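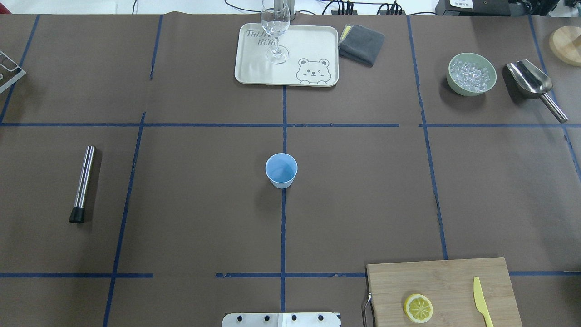 Wendesik held its open day last week and I took the afternoon off to see the drink-making station, the only part of the program I had signed up for. The task on the card was a lemon drink assembled from loose ingredients by a two-arm machine, with the items set out fresh before each run. The work surface is brown paper divided into zones with navy-blue tape, and the layout is sensible: ice bowl and steel scoop upper right, muddler on the left, lemon slice and yellow knife on a bamboo board at the lower right, a light-blue paper cup in the middle, and the wine glass on a tray along the far side. The tape lines are not square to each other. I asked whether that mattered and was told the zones are for the people resetting the table. The controller never reads them.

I should say what I was looking for. At work we have a bench cell that moves vials between racks, and it has been reliable for years because every vial is the same vial. Management has started asking whether the same cell could handle mixed items. My standard answer has been no. I wanted to see how far from no the current state is.

The session was run by Tshepo Baloyi, who handles the manipulation work at Wendesik and gave a short talk before the machine was switched on. The talk was better than most. It had one diagram of the control loop, one table of failures and no video. The policy was trained on 3508 demonstrations recorded by operators driving the arms by hand, starting in January. Of those, 300 were recorded specifically to cover recoveries: a dropped slice, a scoop lying the wrong way around, a cup on its side. Baloyi's position was that the recovery set did more for the success rate than any other block of data of the same size. I would have liked to see the numbers with that set removed. They have not run that comparison yet.

The schedule allowed up to 16 runs over the afternoon. I stayed for most of them and took notes on the individual steps.

Ice. This was the strongest part. The right arm picked up the scoop by the handle, entered the bowl at a shallow angle and came out with a usable load on nearly every attempt. Loose cubes are an awkward thing to model, and the system doesn't try. It pushes until the wrist force passes a threshold, levels the scoop and lifts. If the load is low it goes again. The amount transferred varied a lot between runs. For a drink this is fine. For anything with a tolerance it would need a scale under the receiving vessel.

Lemon. The slice was the weakest part. A thin disc on a flat board gives fingertips almost no edge to get under. The method is to slide the slice toward the side of the board until it overhangs, then pinch it there. When the slide went straight, the pinch worked. When the slice rotated or stuck, the arm repeated the same push with very little change, and twice an operator had to step in. The knife is plastic and was used in only a few of the runs I watched, for halving the slice. The cut was slow and went most of the way through.

Muddling. The gripper holds the muddler near the top and applies a vertical press with a small twist. A paper cup is a poor vessel for this because the wall gives and the base lifts, so the other arm has to hold it down. Coordination between the arms was good here. I saw no crushed cups. I did see one run where the press landed off center and the muddler tip rode up the wall, after which the arm backed out and started over without help. That was the most convincing recovery of the day.

Pour. Cup to wine glass, left arm on the cup, right arm steadying the glass at the base of the bowl. Clear glass has been a problem for depth cameras for as long as I have worked with them. The Wendesik answer is to skip depth entirely and work from color images only. It located the glass every time I was watching. Small spills onto the tray were common, and the towel was used by the staff between runs. Wiping is listed as future work.

Cycle time is long. I did not put a stopwatch on it, but a person would finish several of these before the machine finished one. Baloyi was direct about this when someone from Lazaridis asked. Speed is limited by the demonstrations, which were recorded slowly and carefully, and playing the motions faster makes the scoop step unstable.

There were two other stations. Kaltilia had a bin-picking cell on loan with a suction tool, fast and loud, doing what those cells have done for a long time. Brulo had a table with gripper fingertips in several hardnesses that you could handle. I spent more time there than planned. The softest pad had visible wear at the leading edge, and the rep said they treat it as a consumable and replace it on a schedule. Ask for the schedule if you are pricing these.

For our own cell my answer on mixed items is now "some of them, slowly, with an operator in the room." I have asked Wendesik for the failure table from the talk and will post it if they agree to that. Parking at the site is behind the second building, and the sign for it faces the wrong way if you come in from the highway.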